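Pellico panel heater drops off the network after a power cut – troubleshooting log
Status: resolved, one item left open

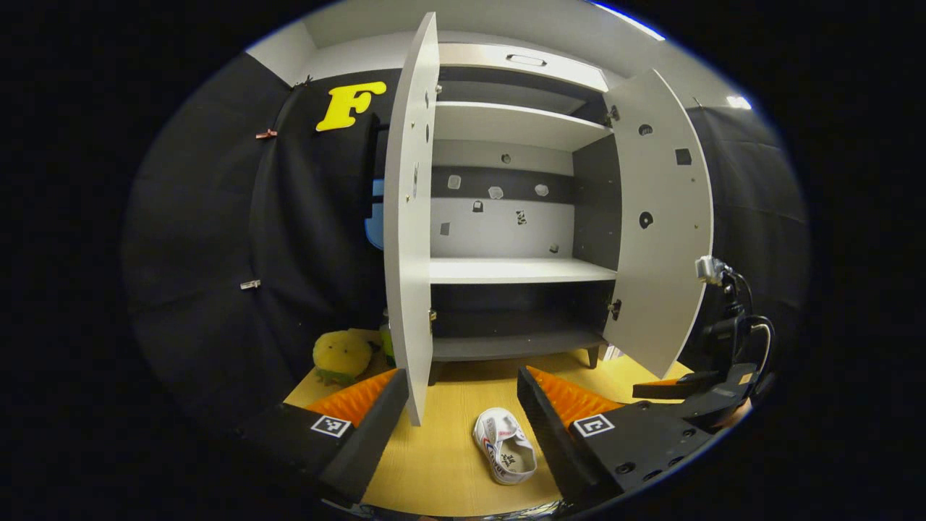

White cabinet, both doors open.

Reported by: Shuzhen Ye
Handled by: Sem Van den Broek
Site: Clotar, ground floor
Equipment: Pellico panel heater, Flarside room controller, Gökçe router

Fault as reported

After any interruption to the mains, the heater comes back on but the controller shows it as offline. The heater then runs on its built-in thermostat at whatever was last set by hand. Schedules are ignored. Pressing the reset button on the heater brings it back until the next power cut. The fault was first noticed in September and has happened after each outage.

Initial checks

Heater firmware current. Controller firmware one release behind, updated, no change. Router firmware current.

Fault reproduced by switching off the supply at the consumer unit, waiting a minute and switching on again. Heater display lit at once. Controller reached its home page shortly after. Router took longer than either. Heater stayed offline and was still offline an hour later.

Repeated with only the heater switched off at its own isolator, router and controller left running. Heater rejoined without help. Repeated with only the router restarted. Heater went offline and did not come back.

From this the heater itself survives a loss of power. What it does not survive is starting up, or carrying on, while the router is absent.

Network side

The router log shows no join request from the heater after a restart. Other devices on the same band rejoin in the normal way. Signal strength at the heater is good and was not considered further.

The router was set to choose its own channel. After each restart it picked a new one. Fixed the channel and ran the test again. Heater still offline. Left the channel fixed anyway, as the controller manual asks for it.

Checked the address table. The heater was on an automatic address with a short lease. Reserved an address for it. No change, which was expected given that no join request was being made at all.

Turned off band steering and gave the slower band its own name. Heater had to be paired again under the new name. Test repeated three times: offline each time.

Heater side

The heater makes a limited number of attempts to find its network after start-up, then stops. The manual does not mention this. It was found by timing the small link light on the side of the case, which flashes while the heater is searching and then goes out. On this unit the light goes out after 23 seconds. The router needs longer than that before it offers a network.

There is a setting called 'Retry' in the installer menu, reached by holding the plus and minus keys together. It was at 3. The highest value it will take is 15. Set to 15 and tested again from the consumer unit. Heater rejoined without a reset. Repeated twice more with the same result.

The setting also appears to govern what happens when the network drops while the heater is running. Restarted the router alone: heater went offline, searched for a while and rejoined.

Controller side

One side effect. When the heater rejoins late, the controller has by then marked it as missing and does not send the current schedule step. It waits for the next one. If the power fails in the morning, the room can stay at the frost setting until the midday step.

Workaround: an extra step was added to the schedule on every hour, with the same temperature as the step before it. This is clumsy but it limits the gap to an hour. The controller allows plenty of steps.

Load check

The heater is rated at 2,000 W and shares its circuit with nothing else. Terminals at the isolator were checked for tightness with the supply locked off. No sign of overheating. Not related to the fault, noted for completeness.

Settings as left

Router: fixed channel, slower band named separately, address reserved for the heater.
Heater: Retry at 15, open-window detection off, child lock on.
Controller: latest firmware, hourly steps, missing-device alert on.

Open item

A factory reset of the heater puts Retry back to 3. Anyone who pairs the heater again from scratch will need to change it by hand. Asked Flarside whether the controller can be made to resend the current step when a device comes back. Ticket stays linked until they answer.

Last updated: January 3, 2023

Comments

mdk_heat: Same heater, different router. Retry at 8 was enough for me. I think it depends on how slow the router is.

Shuzhen Ye: Short power cut last night, heater was back on the controller when I looked this morning. Thanks.

oldboiler: Does the plus and minus trick work on the narrow model? Mine just locks the keys.

Sem Van den Broek: Hold them until the display goes blank, then let go. If you let go early you get the key lock.

Related items

Flarside controller shows wrong time after clock change
Pellico heater – display stays dim after child lock is removed
Gökçe router: reserving an address
Towel rail does not follow holiday mode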